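Braketach Robotics Club: spring term gallery

Work from our manipulation project, January onwards

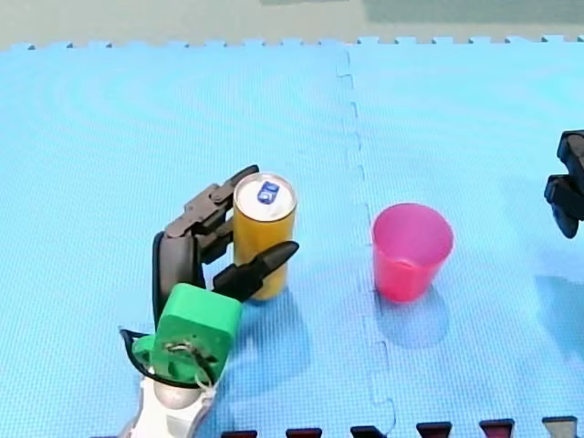
The club meets in the upstairs workshop at Briltemlow from four o'clock until half past six. This term the older group has been working on picking up and moving everyday objects with two arms. The task is simple to write down: take hold of a drink can, lift it, and put it down on the other side without knocking over whatever else is on the mat. It took most of the term to get a program that we were happy to show to parents.

Edivaldo Fontes runs the sessions and Dirceu Assunção looks after the electronics. Students work in teams of 3, with one person on the controls, one on the code and one keeping the log. They swap over at the break.

The can and the cup

A can and a pink plastic cup stand on the blue foam mats, with a hand-like black gripper at the can and the tip of a second gripper over on the right. Cans are harder than they look. If the fingers close too low the can tips, and if they close too high they slide off the rim. The teams tried several heights before settling on one a little below the middle.

The green mount

The bright green plastic part joins the gripper to the wrist. Our first design for a mount cracked at the screw holes, so the students redrew it with thicker walls and rounder corners. The drawing is in the club folder for anyone who wants to change it again.

The mats

Interlocking foam is kinder to dropped objects than a bare bench. The seam caused some trouble early on, as the teams had been using it as a marker and it moved whenever the mats were refitted. Positions are now measured from a fixed corner.

The log

By the end of term the teams had written up 778 attempts at the can task. Of these, 136 were thrown out because the starting position had not been noted. The whole club log, with the cup and block tasks included, now stands at 2,270 entries.

Next term

We will move on to passing an object from one arm to the other. The Wurkusham club has agreed to try the same task so that we can compare results at the summer meeting. New members are welcome from Year 9 upwards. No experience of programming is needed, but please bring a notebook and tie back long hair.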